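About Us

Hi, and welcome to Cumeo! We take in tired old desktop computers, fix up the ones worth fixing, and strip the rest for parts. I started the shop on Pollach Street with a screwdriver set and a pile of towers from an office clear-out, and I've had dust on my sleeves ever since.

Most of what comes in is the plain office kind, a Dell as often as not. We open every one of them up before we quote you anything, and I like it when people come back to the bench and look inside with me.

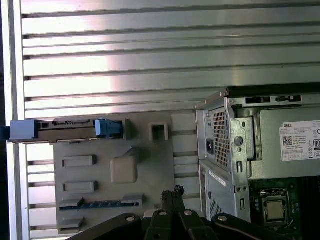
My sister's machine went in there for dead and came home with a second drive, and she's still doing her taxes on it, one customer wrote to us in December. I keep that note by the register.

Last year we put 1,167 desktops back to work and pulled parts from 326 more. Memory gets tested before it goes in a drawer, and so do drives and power supplies. Cables too, though I'll admit the cable drawer has gotten away from me a little -- come dig through it, it's kind of fun.

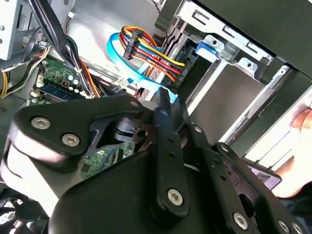
Bring Us Your Old Tower

Drop-off is free at the side door of the Rizvi Building. Leave the monitor home if you can (we're short on shelf space), but do bring the power cord. Please copy off your photos first!

If you've never seen the inside of your computer, ask for a tour. I'll show you the processor, the memory slots, the cage where the drive sits, and where all those colored wires are headed.
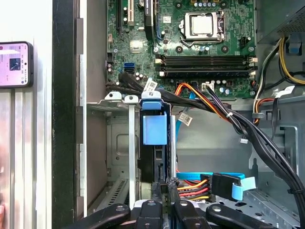 I always figured you had to buy a whole new one when it got slow, says Ginditz, and I hear the same thing from a lot of folks at the counter. Sometimes you do. Plenty of times it's more memory and a new drive, and you're out the door in 31 minutes -- my best time so far.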